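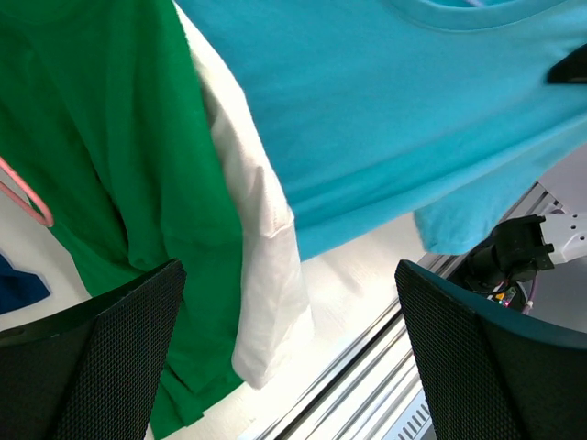 Pour Radwa Amrani, un tee-shirt doit toujours aller sur cintre, parce que la pile pliée finit par marquer le devant et qu'il faut repasser ce qu'on venait de ranger. Savvas Zacharopoulos répond que le jersey s'allonge quand il pend et qu'il préfère la pile, quitte à plier moins bien. Les deux positions reviennent chaque année au début du module et elles se défendent. Le présent document donne la méthode retenue pour les séances pratiques, avec les cas où l'on s'en écarte.

Module Entretien du linge, séance 4
Suspendre, plier, trier : les hauts en maille

Objectifs de la séance

Savoir choisir entre le cintre et la pile selon le poids et la matière du vêtement.
Savoir mettre un tee-shirt sur cintre sans déformer l'encolure.
Savoir organiser une barre de penderie de façon qu'on retrouve un vêtement sans déplacer les autres.
Savoir gérer le bac à linge pendant le travail.

Durée : une séance du mercredi, plus le temps de rangement du poste.

1. Rappel sur la maille

Le tee-shirt courant est en jersey, un tricot à mailles fines. À la différence d'un tissu chaîne et trame, le jersey est souple dans les deux directions. Il se froisse peu, mais il garde la trace des tensions qu'on lui impose longtemps : bosses aux épaules, encolure détendue, ourlet qui ondule.

Le poids du vêtement compte beaucoup. Un tee-shirt léger supporte bien le cintre. À partir de 300 grammes environ, on considère dans ce cours que le vêtement est lourd et on le plie. Un sweat, un gilet épais ou un pull ne vont jamais sur cintre simple.

L'humidité compte aussi. Un jersey mouillé est plus lourd et s'étire davantage. On ne suspend par les épaules qu'un vêtement essoré, et de préférence déjà presque sec. Si le vêtement goutte, on le pose à plat ou on le met à cheval sur la barre.

2. Choisir le cintre

Trois points à vérifier avant de commencer.

La largeur. Les extrémités du cintre doivent arriver un peu avant la couture de manche. Trop large, le cintre pousse dans la manche et fait une pointe. Trop étroit, les épaules tombent de chaque côté et le col bâille.

L'épaisseur. Un cintre très fin marque la maille si le vêtement y reste longtemps. Pour une nuit ou pour le temps du tri, cela ne pose pas de difficulté. Pour un rangement de saison, on prend un modèle plus épais, à bords arrondis.

L'état de surface. On passe le doigt sur toute la longueur. Une bavure de plastique ou un bout de fil qui dépasse tire une maille du premier coup.

Sur les postes, les cintres sont dépareillés. La fiche Trastier distribuée à la séance 2 propose un code par couleur (un cintre pour chaque membre du foyer). Ce code est utile dans une famille ou en collectivité, mais il n'est pas demandé à l'évaluation.

3. Mettre un tee-shirt sur cintre

Étape 1. Poser le vêtement à plat sur la table, devant vers le haut. Lisser de la main, du centre vers les côtés.

Étape 2. Remettre les manches dans l'axe des épaules et retourner celles qui seraient à l'envers.

Étape 3. Introduire le cintre par le bas du vêtement, crochet en avant, et remonter jusqu'à l'encolure. On ne passe jamais le cintre par le col : c'est la première cause de bord-côte détendu, et un bord-côte détendu ne se reprend pas bien.

Étape 4. Sortir le crochet par l'encolure, puis placer une épaule et l'autre ensuite.

Étape 5. Tenir le cintre par le crochet et vérifier l'équilibre. Les deux côtés de l'ourlet doivent être à la même hauteur. Si ce n'est pas le cas, le vêtement est mal centré, ou bien la maille a vrillé au lavage. Dans le second cas on ne corrige pas au cintre, on le note sur la fiche.

Étape 6. Accrocher à la barre, crochet ouvert vers le mur. Tous les crochets vont dans le même sens.

4. Organiser la barre

Les vêtements ne doivent pas se tasser. Quand les pans se recouvrent, les manches se prennent l'une dans l'autre et on froisse le voisin chaque fois qu'on décroche. Laisser de quoi passer la main à plat entre deux cintres.

L'ordre demandé dans ce module est le suivant : les manches courtes ensemble, puis les manches longues, et à l'intérieur de chaque groupe du foncé au clair. D'autres ordres sont acceptés dans la vie courante (par personne, par jour, par usage). L'important est que l'ordre soit le même d'une semaine à l'autre.

Un cintre libre peut rester sur la barre pendant le travail. À la fin, on regroupe les cintres libres à une extrémité.

Hauteur. Les ourlets ne doivent ni toucher le sol ni reposer sur une table. Un vêtement long qui s'appuie par le bas prend un pli en travers et ramasse la poussière. Sur un portant bas, on le signale et on plie la pièce.

5. Le bac à linge

Le bac sert à apporter le linge ou à l'emporter, jamais aux deux dans la même opération. C'est l'erreur la plus fréquente en séance : un vêtement trié repart avec ceux qui attendent.

Le bac se place à côté du portant, à portée de main, sans empêcher le passage. Un bac ajouré laisse circuler l'air, mais du linge humide laissé en tas finit quand même par sentir. On le vide dans l'heure.

Les pièces noires se trient à part. Elles accrochent les peluches claires et, sorties en tas, elles se confondent. On les prend une par une, on cherche d'abord l'étiquette ou le col, et on ne tire pas sur une manche qui dépasse.

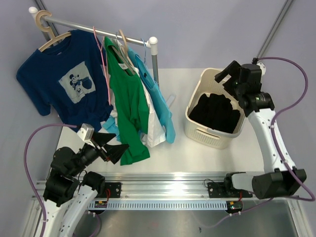
6. Plier ce qui ne va pas sur cintre

Poser le vêtement devant contre la table. Rabattre un côté vers le centre, manche comprise, puis l'autre. Remonter le bas jusqu'au col, puis plier encore une fois. On obtient un rectangle que l'on retourne, imprimé visible s'il y en a un.

Pour les tee-shirts à motif imprimé, éviter de faire passer un pli marqué au milieu du motif. Avec le temps l'encre craquelle à cet endroit. Si le motif est grand, on plie en trois dans la hauteur, ou on choisit le cintre.

Une pile ne dépasse pas 9 pièces. Au-delà, on ne peut plus retirer celle du bas sans défaire le reste.

7. Exercice noté

Chaque binôme reçoit un lot de 24 pièces mélangées, dont certaines à l'envers. Il faut décider pour chacune du cintre ou de la pile, effectuer le rangement et remplir la fiche de décision. La note est sur 100 : la moitié pour le choix et sa justification écrite, le reste pour l'exécution et la tenue du poste.

Le temps n'est pas noté. En revanche, un cintre passé par l'encolure retire des points à chaque fois.

8. Pour la prochaine séance

Relire la partie sur les étiquettes d'entretien dans le polycopié Bouvier. Apporter un haut en maille de chez soi, propre, dont l'encolure ou les épaules sont déformées. On essaiera la remise en forme à la vapeur.

Les fiches de décision sont à rendre à Radwa Amrani avant la séance.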